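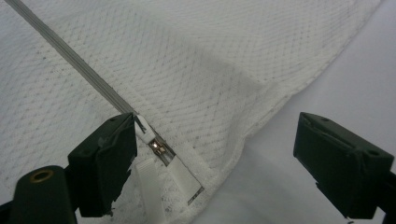

A gripper finger against the zipper slider on a piece of white mesh.

Kestby wants robots on its zipper line. The budget has questions

Clesgate — The textile finishing company Kestby plans to decide in September whether to buy two robot cells for closing and checking zippers on mesh bags, a job now done entirely by hand at its Clesgate plant. The company has been collecting handling data with hand-held grippers since spring. What it has not yet produced is a price that everyone in the building believes.

The proposal, written by operations manager Anouk Postma and circulated to department heads last month, asks for two arms, fixtures, safety fencing and a year of support from Skesus, the integrator that would install the cells. It puts the payback period at 19 months. That figure assumes both cells run two shifts a day from the second month on, with one operator looking after the pair.

Matvii Pavliuk, who runs maintenance at the plant, has been through this before. In 2019 Kestby bought a folding machine from another supplier with a payback estimate of 14 months, and it spent much of its first year under a tarp waiting for parts. "The machine price is the easy page," he said. "I looked for spare fingers in this plan and there was one set per arm. Fingers wear. The edges go first. Then you are on the phone asking for a quote."

Postma said spare parts had been left out of the first draft and would appear in the next one. She declined to say what that would do to the 19 months.

Mesh is a hard material to plan around. It shifts and bunches when something pushes on it, and the tab on a bag zipper is small. A worker steadies the cloth with one hand and pulls with the other without thinking about it. Skesus says its system can learn the motion from recordings of people doing the job with a gripper tool in hand, and Kestby staff have made 331 of these so far. Roksolana Maksymiv, the Skesus project lead, called that "a decent start" and would not name the number at which it becomes enough.

She also would not give a success rate for mesh. Skesus has shown Kestby results for a heavier woven fabric, which the Clesgate plant does not use. A trial on Kestby's own bags is listed in the proposal as a milestone after the purchase order is signed, with 40 percent of the money already paid by then.

That order of events bothers the finance department. Ihor Vakulenko, the company's controller, has asked for the trial to come first, at Skesus's expense or at a fixed fee, and for a written pass mark. He also wants the floor work priced. The corner set aside for the cells has no compressed air and a drain running through it, and moving the drain appears in the plan as "site preparation, by customer," with no amount next to it.

"I am not against it," Vakulenko said. "I would like to see a number in every row."

Nine people work on bag closing now. The proposal says none will lose their job and that most will move to packing, where the plant has been short of hands. Khrystyna-Mariia Onyshchenko has worked the zipper line for six years and made a good share of the recordings herself. She said the tool took a few days to get used to and is slower than fingers. Her crew has asked for the packing pay rates in writing, which are lower than theirs at present. They had not received an answer as of last week.

There is a cheaper option on the table. Koval, a workshop that already builds jigs for the plant, has offered a set of clamping fixtures that would hold the bag open and flat while a person closes the zipper. It costs a small part of what one robot cell would. Postma's proposal gives it two paragraphs and says it "does not address long-term labor needs." There is no estimate of how much time the fixtures might save, and none have been tested at the plant.

Skesus's quote is good through the end of September. Maksymiv said an extension was possible, though the price of the arms might change. A revised budget is due to go to department heads before the vote.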